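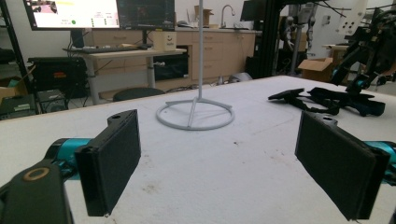
Figure 3. Shared worktable in the Suler room, with the rod stand in its central position. Desk, monitors, and the sink counter are visible behind.

3.2 Room layout and the shared worktable

The Suler room was fitted as a wet preparation room and later changed to general bench use. The beige drawer cabinets along the back wall and the counter with the sink were retained from the first fit-out. The desk stands in front of the cabinets, and the worktable stands in the open floor in front of the desk (Figure 3). All three surfaces are used by the same people during a working day, and the boundaries between them are not marked.

For the purposes of this study a surface was assigned to one of three classes. A fixed surface is attached to the building and has a service connection; the sink counter is the only one in the room. An assigned surface carries equipment that stays in place between sessions, and the desk with its monitors and keyboard falls in this class. A shared surface is expected to be returned to a neutral state at the end of each session. The worktable is the only shared surface in the Suler room, and it accounts for most of the observations reported in Section 4.

The neutral state was defined together with the room users before the first observation period in August. It does not require the table to be bare. Items with a registered position, such as the rod stand, may remain, provided that they stand within 10 cm of that position. Every other item must be returned to a drawer, a shelf, or the assigned surface it came from. Items left on the table outside these terms were recorded as residuals.

3.3 Surface condition

The tabletop is white, and this choice has consequences for upkeep. Scuffs and small marks show readily against a white finish, as the gray smudges and dark specks in Figure 3 illustrate. Users in the Gradia room, where the tabletops are dark gray, reported fewer complaints about appearance, although wipe tests carried out in both rooms gave no difference in the amount of material lifted. We therefore treat visible marking and surface cleanliness as separate variables. A table may score poorly on the first and well on the second.

Visible marking was scored on a grid laid over the tabletop, with each cell rated as clear, faint, or distinct. The grid had 46 cells. Cells covered by a registered item were scored after the item had been lifted and were then marked with a suffix in the record sheet. Scoring was done by the same observer throughout (D. Villanueva), under the ceiling lighting only. A second observer repeated 18 cells at each visit as a check on consistency; disagreements occurred almost entirely between the ratings clear and faint.

Smudging was densest where stands and bases are moved without being lifted. A ring base is of particular interest in this respect. It touches the table along a closed curve and keeps the center free, so that any wear from a short displacement follows an arc and can be told apart from the straight marks left by boxes and cases. The angled struts between rod and ring also leave little room for a cloth, and users tended to wipe up to the base and stop. Lifting the stand before wiping was added to the closing procedure after the first round of visits.

3.4 Storage at floor and counter level

Storage below and beside the desk was surveyed separately. The shelving at the side of the room and the floor area next to the desk receive items that are too large for the drawers, including equipment cases. Cardboard boxes were recorded wherever they stood, with a note of whether they had a registered position. Boxes on the sink counter were treated as residuals in every case, as the counter has no registered items in the Cevero inventory.

Seating was excluded from the residual count. Stools in the room are moved freely between the worktable and the desk, and a fixed position for them would have had no practical meaning. Their location was noted only where a stool prevented a drawer from being opened to its full depth, a condition met on 6 visits.

The room inventory was kept in Minja, with one entry per item and a field for the registered position. Entries were closed on September 20, 2025. Items that entered the room after closing are not part of the data set, and the few that replaced an existing item of the same type inherited its entry and position.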